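Prandden open day – anyone else go?

ullow_dad
Posted 7:40 pm
Went to the Prandden open day in Ullow this afternoon. They had three rooms open: the arm cell, the mobile base that drives itself down the hallway, and the clothes room. Entry was free but you had to sign in at the desk and get a sticker. Parking behind the old Aguiar building was full before noon. Did anybody else make it?

tmk80
Posted 7:58 pm
I was there for the morning session. The mobile base stopped dead at the rubber threshold every time and a guy had to lift it over. For something they have been working on since last September I expected more.

ullow_dad
Posted 8:05 pm
It made it over fine when I saw it. Maybe they changed something at lunch.

gearlash
Posted 8:11 pm
They swapped the wheels. I asked. The new ones are 8 inch and softer.

Best part for me was Cristóvão Morais talking in the arm cell. He ran the same pick 21 times and kept a tally on the whiteboard, misses included. Most demos I have been to only show you the good one.

tmk80
Posted 8:20 pm
Misses included, sure, but the parts were all laid out in a tray facing the same way. A feeder from 30 years ago does that. Rivby had a bin picking demo at their open day and it was a lot messier and a lot more interesting.

norapell
Posted 8:34 pm
Did you go in the clothes room, tmk80? Nothing was laid out in a tray in there. It's people working with hand-held grippers, picking up jackets and bedding the way you would at home, and the recordings go to the group that trains the arm. They let visitors try it. I got 6 minutes and it is harder than it looks. A padded jacket slides and folds over on you, and if you grab it low the cuff hangs down over the gripper.
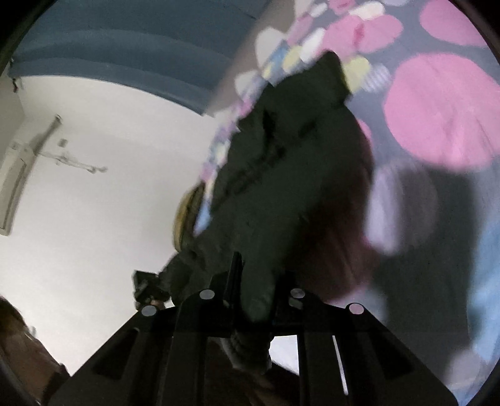 You also find out fast how much you normally do with your fingertips. I kept wanting to put the thing down and use my hand. The woman running the room said most people lift too quickly, so I slowed down and it went better.

tmk80
Posted 8:41 pm
Skipped it. The line was out the door. Still, that is a person moving a gripper. I came to see robots.

norapell
Posted 8:49 pm
Fair enough – but the arm has to learn it from somewhere. I would have liked to see the arm try the same jacket, and they didn't have that set up. I put it on the comment card.

gearlash
Posted 8:55 pm
Same comment from me. The desk told me they had more than 80 people through by two o'clock, so they might do another one. If they do, go to the clothes room first and the hallway last.

ullow_dad
Posted 9:02 pm
Thanks all. My kid wants to try the gripper, so we'll get in line early next time. Does anyone know if Rivby is doing theirs again?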